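Drerken two-arm teaching bench

Guide it by hand, or drive it from the leader handles. Either way, the bench remembers what you did.

The Drerken is our full-size bench for teaching two arms to work together. It started as a shelf of parts in the Vindport workshop and we are still a bit giddy about how well it goes. You take hold of the handles, the arms follow, and every joint, grip and camera view is stored on one shared clock. There is no script to write first. If you can do the task with your own hands, you can have a go at showing it within minutes of sitting down.
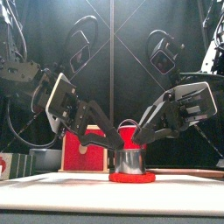 Two-handed jobs are where the bench really shines – one arm holding, one arm working, or both going for the same small thing. They are also where most beginners bump the grippers together, so we put a lot of time into close work. With both sets of fingers meeting over a little metal cup on a knitted ring, you want to feel the other arm before you hit it, and the handles push back gently when the fingers get near. Şükran Oral tuned that push-back over one long April and it is lovely to use. You can turn it down, or off, from the pedal.

Hand guiding is there too. Press the collar button and the arm goes light, so you can walk it through a reach and set the wrist just as you like. Many people mix the two: hand guiding for the awkward first approach, then the handles for the rest.

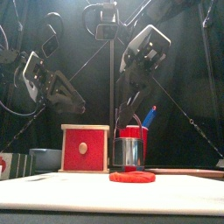 Replays can be trimmed, slowed down or joined end to end, and you can throw a bad attempt away with one tap (you will, everyone does!). The Ferrand recorder that comes with the bench holds 586 demonstrations at the standard setting before you need to move anything off it. Files open in the Ellier viewer, where both arms and all the camera views scrub together.

"My first good fold took 41 tries and the second took three," says Reijo Vuorinen, who wrote the practice tasks. His advice is to begin with big, forgiving objects and keep your elbows in.

What you get
Two follower arms with grippers, fitted to the rig
Two leader handles and a foot pedal
Ferrand recorder and cables
Ellier viewer, one bench licence
Printed practice book with 46 tasks

Good to know
Set-up takes two people and an afternoon. Leave 40 cm clear behind the rig for the cable loops. Spare fingers are sold in pairs, and the older Drerken fingers fit with the adapter plate. Left and right handles can be swapped in the settings – do this before you calibrate, or you will have to calibrate again.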